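Re: [breadlist] grinding at home, and the Nitthorpe recipe

Sachiko Miyazaki wrote:
> Has anyone tried the oat loaf from the Nitthorpe booklet?
> Mine spread out flat as a plate. I used 300 grams of
> whole wheat, fresh out of the mill. Also, how do you all
> clean your mills? The manual is no help.

Hi Sachiko, hi all,

Oh, I know that flat loaf! I made it twice in April before I caught on. Fresh flour drinks up water slowly, so let the dough sit a good long while before you add the salt. I also swap 100 grams of the whole wheat for plain bread flour (sorry, purists) and it stands up much better. The booklet says 13 minutes of kneading, and I do maybe half that.

My cousin in Clarnow put in a new kitchen and now I want to bake over there all the time, just look at that yellow glass behind the sink:
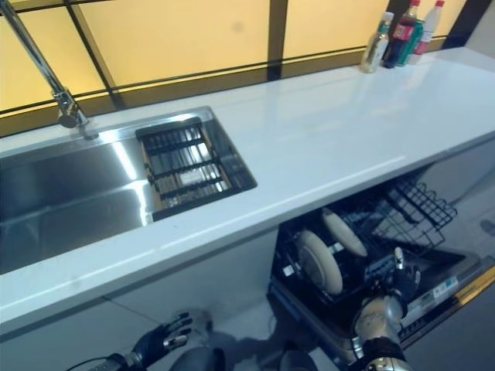 1. Brush the stones out dry. No water, ever.

2. Run a handful of white rice through on the coarse setting, then throw it out.

3. Leave the lid off overnight.

Does anyone still have the Sestosari rye starter? Mine died and I'd happily pay postage.

Hugs and crumbs,
Dot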